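**February, after lunch**

Well, we're up to 346 good demos on the Jallonico set, and I'm awfully pleased with how the afternoon is shaping up (the goal is still 2,000, so let's not get carried away!). Processor work is slow going, and I've been easing the arm down a little at a time near the socket.

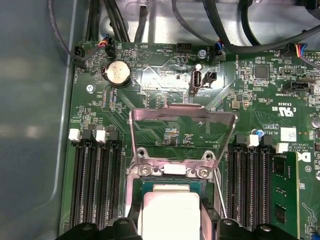 I'd still like more variety in how we approach, so please start from a different height each run and tag it in Prudero before you reset. I threw out 2 this morning where the wrist stream dropped. Lovely runs otherwise, too!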